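The Snack Counter Robots: Your Questions
Fondia Staff Pages > Catering > Brarkstead

Last updated July 2026

Hi all, Percy Rengifo here from counter service. I've been getting stopped in the hallway a lot (which I like, keep doing it), and the same things come up over and over, so I'm writing the answers down. If I got something wrong, tell me and I'll fix it.

What are we getting?

Two robot arms that work as a pair at a serving table. They're made by Jerkuvora. They take over part of the afternoon snack run, the bit where donuts and cans get moved onto trays for the meeting rooms. The coffee, the hot food, the cash desk and the breakfast counter all stay the way they are.

Who asked for this?

I did, partly. Anybody who has worked the afternoon run knows what it's like: 286 trays on a full day, same reach, same twist, same little squeeze of the tongs. Rosaura Paucar and I both ended up with sore wrists last winter and I brought it up at the March meeting. I was hoping for better tongs! What came back was a trial with two arms. I was skeptical and I still am on some days, but I'd like it noted that the question started on our side of the counter.

Is anybody losing their job?

No. The agreement for the trial says in writing that no position is cut and no contract hours go down because of the arms. It covers the whole trial, and it has to be talked through with us again before anything is made permanent. I can't promise what gets decided after that and I won't pretend I can. Elfriede Ruchti has the signed copy in her office and will let you read it, all five pages.

So what do I do all afternoon?

More than you'd think. One person stays with the table the whole time: laying out the donuts on their paper, keeping cans coming, swapping full trays for fresh ones, and stepping in when an arm gets stuck. The other person on shift goes out to the meeting rooms, and now has time to ask people what they want instead of dropping a tray and running. Lucero Cusi has been doing the room side and she's already changed two standing orders that everyone was throwing half away.

You rotate between the two jobs halfway through. Please do rotate, even if you like one better. I know who you are.

Are they fast?

Ha. No. A person with tongs beats them easily, and Rosaura beats them while telling you about her weekend. The idea is that they run steadily in the background and your wrists don't. On a quiet day it makes no difference. On a full day we load the first trays by hand to get ahead and then let the arms keep up.

Do they drop things?

Sometimes, yes. Cans go pretty well. Donuts are harder: they're soft, they're sticky on top, and no two are the same height. A gripper that squeezes too much leaves a dent in the icing, and one that squeezes too little lets go early. If a donut lands icing down, it goes in the waste bin and on the tally sheet. Don't skip the sheet, even for one. Valter Lindqvist reads it every evening and it's how the grip settings get changed.

Do I still need tongs?

Yes! Keep a pair in reach. You'll want them for straightening a row, for special requests, and for the last donut at the back that the arm can't quite get an angle on. Anything that goes out to guests gets touched with tongs or gloves, same rule as always.

Can I reach in while they're moving?

Not on your shift at the counter, please. Press pause, wait until both arms have stopped, reach in, step back, press resume. You may have seen people work much closer to them during setup and practice. That's done with Valter's crew watching the controls, and the rule for the counter is different. If you forget and reach in anyway, you won't get yelled at, but do tell me so we can look at why it felt natural to do it.

What about the cameras?

I pushed hard on this one. There are cameras on the arms and a fixed one at the table, and they need them to find the food. In practice that means hands, sleeves and sometimes a whole person end up in view. What we agreed: faces get blurred in anything that's kept, nothing goes to your supervisor, and the recordings can't be used to time how fast you work. If you'd rather not work at the table at all, say so and you'll get the room side or the breakfast counter. You don't have to give a reason.

Do I need to know programming?

Nope. Training is 32 hours spread over your normal shifts, paid, and most of it is hands-on. You learn how to start and stop, how to set up the table so the arms can find things, how to clear a jam, and how to clean the grippers. I'm hopeless with computers and I got through it fine. Ask my daughter about my phone.

Is there extra pay?

There's a one-time payment of $900 once you've finished the training. I think the table job should have its own pay step and I've said that out loud to several people. It's being discussed. I don't have more than that today.

Who's Chambi?

Chambi is the software on the tablet next to the table. It isn't a person (two of you have asked me when he starts, and one of you left him a sandwich). You pick the order there and it tells the arms what goes where. Pause and resume are on there too, plus the big physical button.

How does the table get laid out?

Donuts go in a row on a sheet of paper at one end, with a little space between them if the batch allows it. The black trays go in the middle where both arms can get to them, and drinks go on the other side. Keep cans upright and don't crowd them. Turn the paper however you like, the printing on it doesn't matter. If you want to see a table in use before your first day, have a look:
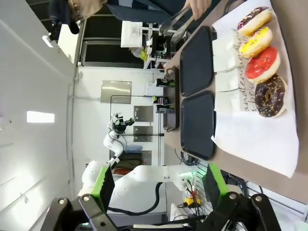
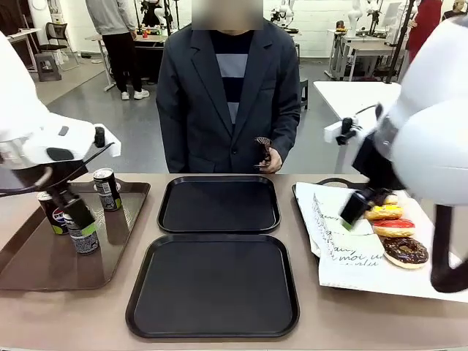
Donuts on their paper and a pair of black trays, seen by an arm camera first and then by the fixed one.

Can I try it before I sign up?

Sure, come by. Bring a hair tie if you need one and wear shoes you can stand in. Lucero or I will show you around and you can run a tray yourself.

Where do complaints go?

To me, or to Elfriede if it's about me. You can also drop a note in the box by the lockers if you don't want your name on it. I empty it at the end of every shift and post the replies on the board next to the schedule.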